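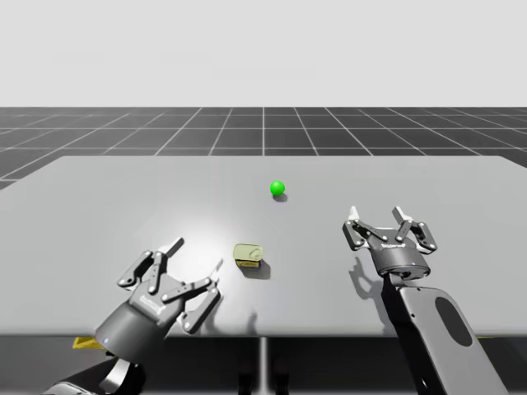 What the Packers Think of Amano: A Project Report

I went into this project wanting to write about robots and came out mostly wanting to write about lunch breaks, so bear with me.

Willstead packs gift hampers in a long low building at the edge of Horkis. Tins, jars, soaps, little toys for the children's hampers, all of it picked off trays and put into boxes by hand. There are nine people on the packing line, and on a busy day in December they get through more than 2340 hampers (I typed that number into my notes twice, it looked so wrong). The company is planning a two-arm packing cell called Amano, and right now it lives entirely on a computer, in a simulation. I spent two weeks going back and forth between the room where Amano is being worked out and the line where the packing gets done.

The simulation room

It's really a corner of the stock office with one good computer and two bad chairs. Emiko Sugawara runs the simulation. She's the only person at Willstead whose job title has the word automation in it, and she came over from the shipping side, so she knows what goes wrong with a box.

The simulated cell is very bare. A gray table, an arm on each side, a gripper with two fingers on each arm, a grid floor going off into nothing. I had expected something that looked like the packing hall! Emiko says the hall can wait. What she cares about for now is reach, and which arm should go for which item, and whether the two of them get in each other's way over the middle of the table.

The items are a small tin and a ball. The tin is flat-sided and low, the ball is round and shiny, and between them they cover a lot of what makes hampers annoying. A tin has sides you can line your fingers up with. A ball rolls if you breathe on it. I tried writing out what my own hand does when it picks up a ball and gave up after half a page.

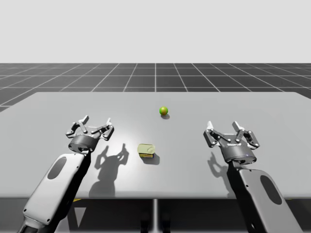 Figure 2. Both grippers open and empty, with the tin toward the front of the table and the ball farther back.

Emiko can move the items, start over, and try again as many times as she likes, and no jam gets broken. That's the part she loves. The part she grumbles about is friction, because the simulated ball only slips as much as she tells it to, and she doesn't trust her own settings yet.

Out on the line

Hatsue Imai has been packing at Willstead longer than anyone and she trains all the new people. She let me stand beside her on a Saturday shift and pack (badly). She packs with both hands doing different things, left hand holding the tissue paper open, right hand dropping the tin in label up, and she talks the whole time.

I asked her what she thought of Amano and she had a lot to say. She'd be glad to hand over the tins. Tins are what hurt her wrist by the end of a shift - same grab, same turn, all day. She doesn't want to hand over the last look at the box, where you notice the ribbon is twisted or the jar has a sticky lid. And she wanted to know who would be standing next to her, which I hadn't thought to put on my question list at all.

The current plan has Amano placing the base items at one end and people finishing the hampers at the other. On paper that moves a few packers to finishing and puts one in charge of keeping the cell stocked. Management told the line that hours would stay the same for the first season. Some of the packers believe it and some are waiting to see.

The stocking job is the one people argue about. It sounds easier, but whoever does it would be working to the cell's pace, on their own, with their back to the others. Two packers told me they'd turn it down even for better pay. A younger one wants it badly, and has asked Emiko to show him the simulation.

What changed while I was there

Hatsue finally came up to the stock office in my second week. She watched the simulated arms for a bit and asked Emiko why the tin was out in the open when on the line it always comes up against the edge of a tray, next to nine other tins. Emiko wrote that down. They ended up talking for most of the afternoon about trays, and I hardly asked a question.

After that they agreed Hatsue would come up once a week. It's paid time, which she insisted on.

Things I'd do differently

I should have started on the line and gone to the simulation second. I also only spoke to the day shift, so the evening packers are missing from this report completely. And I never got to compare Amano with the Jondora machine that already tapes the boxes shut, even though everybody brought it up. People were worried about that one too, and now they mostly complain when it's down for cleaning.

My interview questions and shift notes are in the appendix. Hatsue has read the section about her and asked me to add that her wrist is fine on weekends.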